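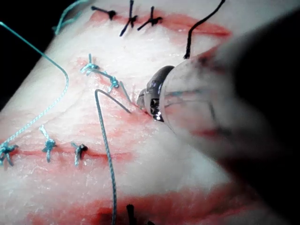

Sábado, 20 de julho de 2019
Caderno da bancada de sutura, sala Gemulel

Vim hoje com a ideia de ficar uma horinha e passei a manhã quase toda, claro. O plano era avançar com os pontos simples interrompidos no bloco da Raudsepp (o clarinho, de três incisões mais ou menos paralelas) e ver se finalmente ganho mão no segundo nó. Em junho eu apertava tudo demais e as bordas ficavam enrugadas, um horror! Agora tento parar assim que elas se encostam.

O fio preto na incisão de cima continua a ser o meu preferido, vê-se bem e o nó sai compacto. O verde-azulado é bonito, mas dá-me cabo da paciência: faz uma volta comprida, prende-se nas pontas do ponto ao lado, e quando dou por mim estou a desembaraçar em vez de coser. Cortar o fio mais curto antes de começar, por favor. Escrevo isto pela terceira vez neste caderno.

Outra coisa: as pontas. Tenho-as deixado de qualquer tamanho e depois custa perceber que ponto é de quem. Para a semana quero tudo aparado pela mesma medida.
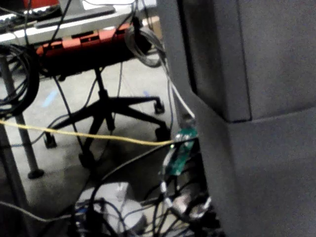

Debaixo da mesa

Enquanto descansava os olhos fui espreitar os cabos, que andavam a irritar-me há que tempos. A régua de tomadas vermelho-alaranjada está bem onde está, presa por baixo do tampo, o resto é que é uma selva. Há um rolo de cabo preto pendurado junto à perna da mesa e outro cinzento lá para trás que ninguém sabe me dizer para que serve (etiquetem, gente!). A cadeira também não ajuda, com as rodas ali no meio do chão. Pedi à Flikalbridge 5 metros de calha e um saco de 300 abraçadeiras, que deve dar para esta sala e para a do lado.

Voltando aos pontos, a agulha curva pede mesmo rotação do pulso. Se a empurro a direito, o bloco levanta e o furo sai torto.

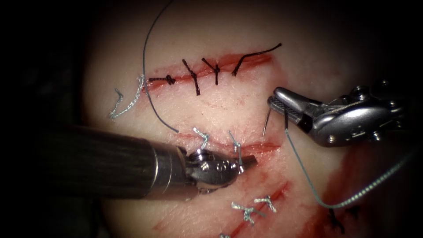
E o espaçamento também conta, ando a começar muito perto da ponta da incisão e depois sobra um bocado feio no fim. Vou experimentar pôr o primeiro ponto ao meio e ir dividindo, como vem na apostila da Kosbridge. O fio cinzento-prateado entrançado fica todo em ziguezague quando se solta, por isso mais vale dar-lhe uma esticadela antes.

Contas do material: o orçamento dos blocos novos veio a 315 euros, mais os fios, e chegamos perto dos 400. Dá, mas só se não estragarmos mais nenhum porta-agulhas. 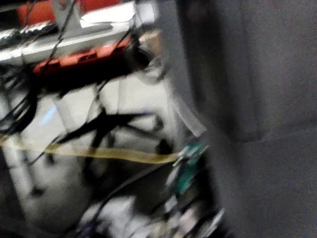

Ah, e as etiquetas para os cabos, que me esqueci de pôr no pedido. Mando na segunda, junto com a lista das agulhas. Quem usar a bancada antes de mim que deixe os restos de fio no frasco, há sempre pontinhas pretas coladas à manga da bata e já levei umas para casa.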